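Robot Club, Marble and All

3 January 2020

I promised a few of you an update on the robot club, and then the holidays swallowed me whole, so get comfortable – I have a lot saved up.

We started back in June with 3 kids, a secondhand arm, and a great deal of optimism. Cadi Craddock, who teaches science at Brallwood, talked me into helping, and I said yes before I'd asked what the project was. It was kitchens! The kids wanted an arm that could learn its way around a kitchen counter, and they had their hearts set on the spring showcase.

So for weeks now we've been collecting pictures from the wrist camera. Farah, our most patient member by a mile, keeps the log and decides which ones go into the training folder. The goal is 300 good ones before we teach it to pick out a single thing, and you would not believe how long the kids can argue over what "good" means (I have brought snacks to these arguments, and I regret nothing).

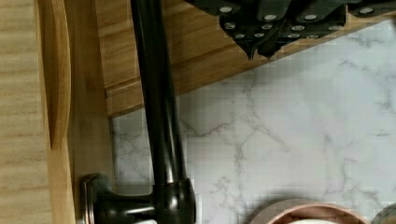
Looking down from the wrist: faucet, knife block, and a lot of marble.

Farah put this one in the "hard" folder and I think she's right. The gray veins in the stone confuse our edge finder terribly. It wants every little branching line to be the side of something, and it draws the most hopeful boxes you ever saw. The black faucet ought to be easier against all that white, but it also crosses in front of the wooden block, and sorting out which is nearer has kept Anika busy all through winter break. She has a plan involving two views taken a little way apart, and she explained it to me twice, very kindly.

The bowl with the coppery rim set off another debate. Only the top of it shows, and does part of a bowl get labeled as a bowl? We voted yes.

Next up is moving the labels over to the school laptop and finding out how much of our code still runs there. Cadi is bringing cocoa, and I'm in charge of extension cords again.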